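Brultlow Two-Arm Demonstration Unit – open day at the Josten hall
Posted in July by the Brultlow product desk
422 views | 4 comments

The Brultlow unit is a two-armed robot for light handling work on tables and benches. It is made for training rooms, small workshops and colleges which want to teach handling before they buy a full cell. At our open day in the Josten hall, visitors can follow the unit at work in simulation and afterwards discuss their own task with our engineers.

The demonstration runs in the Nusa simulator, which is included with every unit. The room in the simulator is furnished like a home, because many customers ask about objects with difficult shapes. A bowl, a vase and a plant in its pot are harder to plan for than a carton. On the large screen you follow the view from the robot's body, and on two smaller screens the views from the grippers. 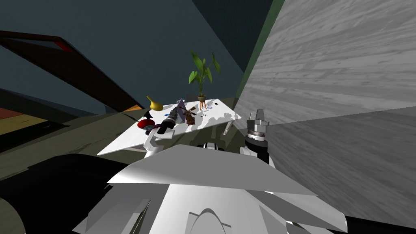
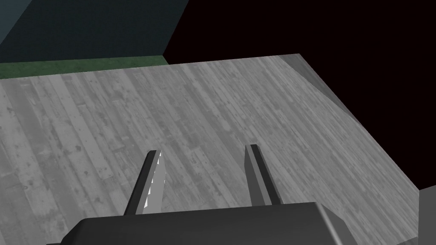
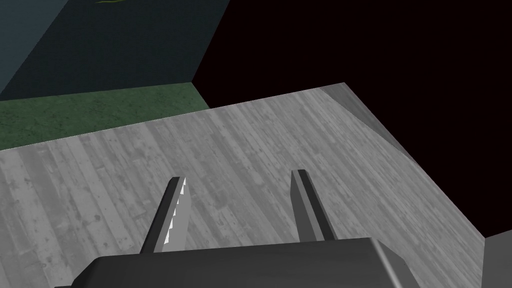

Views from the Nusa demonstration: the table with both arms (first), and open grippers over the wood-grain surface (second and third).

What is included
Two arms with two-finger grippers
Nusa simulator, licence for one site
Cable set, 4 metres
Printed handbook, 158 pages, in English

The finger pads can be changed with a hand tool. Please order the pads together with the unit if you can, as later delivery from our Brunton store takes longer. Customers who already have the older base plate need an adapter, order number 422.

Visiting the open day
Doors open at 10 in the morning and the first demonstration begins half an hour later. Each group stays almost one hour. The hall has place for 100 visitors, so we ask you to register by e-mail and to write which kind of objects you handle – small drawings are also welcome. Parking is behind the building, on the Brunton side.

Prices are given on request. A unit can be hired for four weeks, and the hire is deducted if you decide to buy.

12 shares
Contact: Brultlow sales office, Josten hall | Copyright Brultlow, all rights reserved | Back to top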